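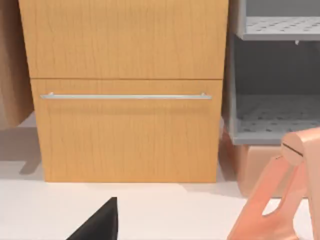 The member for the upper floors asked whether we were going to vote on the Vurau contract again or just talk about it until June. The chair said both were possible. The minutes of the last meeting were then taken as read, with one correction: the laundry room rent was described as "agreed" and should have said "discussed."

**Karby House Tenants' Association**
Minutes, October 14, 2021
Ground floor meeting room

**1. Heating contract**

The chair went through the Vurau offer. It promises a 20 percent cut in the building's heating bill in the first year, in return for a five-year term. Several members wanted to know 20 percent of what. The offer compares against a "typical building of similar age," and no one present could find where that building is or what it pays. Our own bills for the last two winters were not used.

The secretary pointed out that the current supplier, Gorkico, made much the same promise when we signed with them. The bill went up the following winter. Gorkico blamed the weather, then the windows, then the tenants.

A member said that was no reason to turn down a good deal. The secretary replied that she would like to see the good deal first.

Agreed: write to Vurau and ask for a figure based on our own bills, in writing, with what happens if they miss it. No vote until there is an answer.

**2. Elevator**

Out of service again for most of last week. The landlord's office says the part is on order, as it did in June. Two tenants on the fifth floor have been having groceries left in the lobby and carrying them up in stages.

It was suggested that we ask for a rent reduction for the days the elevator is out. The chair doubted we would get it. The motion to ask anyway was carried, with one against.

**3. Survey**

The landlord's office has hired Sukprasert to run a "tenant satisfaction survey." 52 forms came back, and the summary says that tenants are "broadly happy." We were given the summary but not the answers.

The form had no question on heat or the elevator. It did ask whether the lobby feels welcoming. One member had answered "no" to this and written a page on the back, and would like to know where that page went.

Agreed: ask for the full results with names removed. The chair will also ask what the survey cost. If it comes out of the service charge, tenants should be told.

**4. Courtyard fund**

Balance is a little under what we need for new benches. The landlord has offered $500 toward planting if the association takes on the watering. Members were wary. The last time we took on the watering it was done for 10 days.

A member asked if the money could go to lighting by the back gate. The office had already said planting only. Left open. Anyone willing to water should put it in writing before the next meeting, with dates.

**5. Other business**

- Bikes are again being left on the second-floor landing. A notice will go up, next to the old notice.
- The recycling pickup has moved to early morning. Bins go out the night before.
- The spare key to the meeting room has not come back. Whoever has it, please use the mail slot.

The next meeting will be called when Vurau replies, or in four weeks if they don't.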